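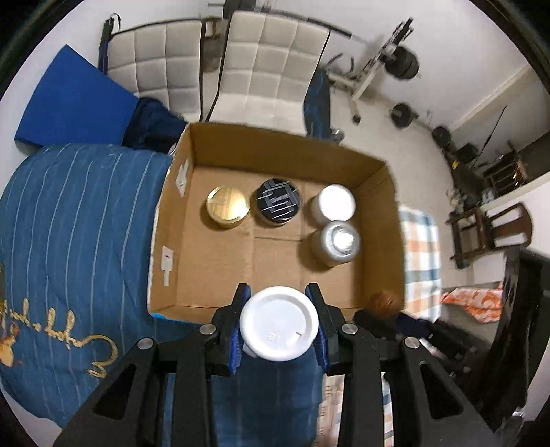 Tubs and jars in a cardboard box, blue pads either side of the white one

Vosto hand-held gripper – review after a fault
Posted July 9, 2026

Quick one as I've got to get to work. Had the Vosto for a while now, bought it to collect demonstrations for the small arm I'm building. You squeeze, it grips, the arm is meant to copy you later. I'd have given it four stars up to last week. Now two.

What went wrong. It doesn't always let go when you do. Release the trigger and the fingers stay shut, maybe half a second, maybe longer, then spring open all at once. First time it did it I was lowering a jar of face cream and thought I'd imagined it. Second time the jar came up with the tool and dropped on the bedroom floor. Lid cracked, cream everywhere. The floor cleaned up fine.

Went back through my recordings that evening. 439 picks saved, 34 with the late release. Worst part is the log says OPEN the moment you let go of the trigger, even while the fingers are still closed. So the data is wrong and it looks right. Anyone training on that is teaching their arm to pull away while still holding on. Mine did exactly that with a tin of hand balm and dragged it off the table.

Safety bit. When it does spring open it's quick, and the linkage closes up behind it. Caught the side of my thumb. Bruise, nothing worse, but I would not let a child near it. No guard in there and no mention in the leaflet, which is mostly about charging.

Emailed Jotholm, who I bought it from. Reply came from Hakim Wibisono in their workshop, polite and fast, fair play to him. He says the return spring on the early ones is too weak and sticks when the pivot gets gritty. New spring coming in September. Until then, clean the pivot, one drop of light oil, and don't do the top screws up too tight. I did all that. Better, but still had 2 late ones in the next 68 picks, so not cured.

The good stuff, becuase there is some. Rubber pads are excellent – smooth lids, metal tins, plastic tubs, hardly anything slips. Fits in the hand well. Holds its charge all afternoon.

My old Rahman was heavier and uglier and never once stuck. Sold it to a bloke in Plarkasville, regretting that a bit.

If you already own one: check the recordings against the video, don't trust the log. And keep you fingers out of the sides. If you're thinking of buying, wait for the new spring. Will update when mine arrives.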